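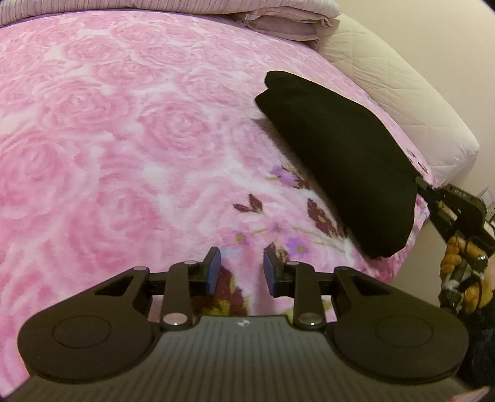
October is the month when I sleep best. In my first autumn in Plullton I did not know how cold a rented room can be, and I went to bed in two sweaters. Now I close the heating at ten and I read until my hands are cold.

My grandmother went to bed at nine all her life and she never owned an alarm clock. I am trying to learn this from her, very slowly.
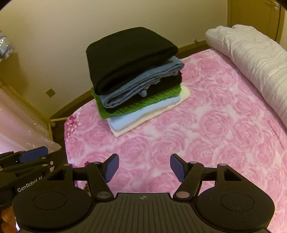 The hardest thing is the telephone. I leave it in the kitchen now, and for two weeks I was angry every evening. Then I finished a novel of 48 chapters, my first long one in English.
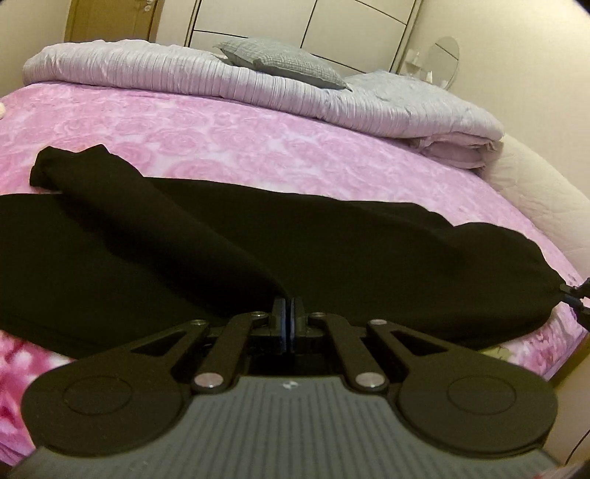 Photo: Wiroj Prasertsri

Next I want to try waking up without coffee. My neighbor Vilhjálmur says it is a terrible idea. Maybe I will wait until spring.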